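How does a restaurant get your dinner out all at once?

Have you ever sat in a restaurant with your tummy rumbling, watching the kitchen door and wondering what on earth they are all doing in there? I have, loads of times. And then one day I got to spend a whole evening on a stool in the corner of a real restaurant kitchen, so now I can tell you.

The restaurant is called Clonero, and it sits halfway up a steep street in my town. It isn't a fancy place. You get paper napkins and a jug of water, and the chairs wobble a bit. But the soup is the best I've ever had, and the people who cook it were kind enough to let me be nosy.

Let's start with something puzzling. Say you go out for dinner with your family and you order fish. Your sister wants pasta, your dad wants a pie and your gran only wants soup. The pie needs ages in the oven. The fish takes a few minutes. The soup has been bubbling away since before you got there. So how come all four plates land on your table together, and all of them hot?

If you cooked them in the order they were asked for, it would be a mess! The fish would be cold and sad by the time the pie was done.

The trick starts long before you arrive. At Clonero the cooks come in at 2 in the afternoon, when there isn't a single customer, and they start getting things ready. They peel, chop, wash, stir and weigh. Onions go in one tub, herbs in another, and grated cheese in a third with a lid on (I was told the lid is to stop the cooks nibbling, and I think that was only half a joke). There's a French name for all this getting ready. It's called mise en place, and you say it a bit like "meez on plass". It means putting everything in its place.

You might have done a tiny bit of mise en place yourself. If you've ever weighed out the flour and sugar for a cake before you started mixing, well, that's it.

Then the doors open and the orders come in. The waiter writes down what you want and it goes to the kitchen on a slip of paper called a ticket. The tickets hang in a row on a metal rail. One person stands beside that rail all night long and reads them out in a big voice, and everybody else shouts something back so that person knows they heard. In Clonero they shout "Yes!" In some kitchens they shout "Yes, chef!" and in others "Oui!" It made me jump the first few times.

Each cook has their own bit of the kitchen, which is called a station. One looks after the grill and another looks after the pans. Somebody else does salads and cold things, and the pudding person has a little corner far away from the heat, so the ice cream doesn't turn into a puddle. There were 5 stations on the night I visited, and I was sitting much too close to the one with the fryer.

Now for the clever part. When your ticket is read out, the cooks don't all start together. The one who needs the longest goes first. So the pie goes into the oven and everybody else gets on with other tables. A while later the caller shouts for the pasta. Then the fish. The soup gets ladled out right at the end. It's a bit like setting off for school – if your friend lives further away than you do, your friend has to leave the house earlier so that you both get to the gate together.

And of course they aren't doing this for one table. They're doing it for nine tables, or more, with people changing their minds and somebody dropping a fork and a baby who wants plain rice right now please.

When the plates are ready they go on a long shelf called the pass. The caller looks at every one, wipes any drips off the edge with a clean cloth, and checks it against the ticket. If one plate is wrong then all of them have to wait. I saw a very good-looking pie sent back for having no peas.

I asked how many plates Clonero sends out, and the answer was 3000 in a busy month. Think of the washing up! The person who does it is called the kitchen porter, and if the porter stops, the whole place stops, as there's nothing clean left to put the food on. Everyone I met told me the porter was the most important person in the building. The porter told me so as well.

You can have a go at this at home with a grown-up. Choose a dinner with 2 or 3 parts, such as baked potatoes, beans and a bit of salad. Write down how long each one takes. Decide what time you want to eat, then count backwards to find out when each part has to start. Stick your list on the fridge and be the caller. You're allowed to use the big voice, and whoever is cooking has to shout "Yes!" back at you. When we tried it at my house on Thursday the potatoes were late, so we all ate our salad first and pretended we'd planned it.

Get your plates out early too, before anything is ready. I forgot that bit, and I ended up hunting through the cupboard while the beans went cold.
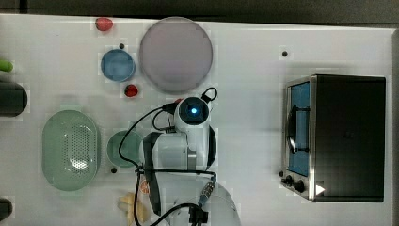
Once you've done it a couple of times, try a dinner with one more part in it, maybe a pudding that has to go in the oven while you're eating. That one's tricky, and I still haven't got my crumble to come out at the right moment.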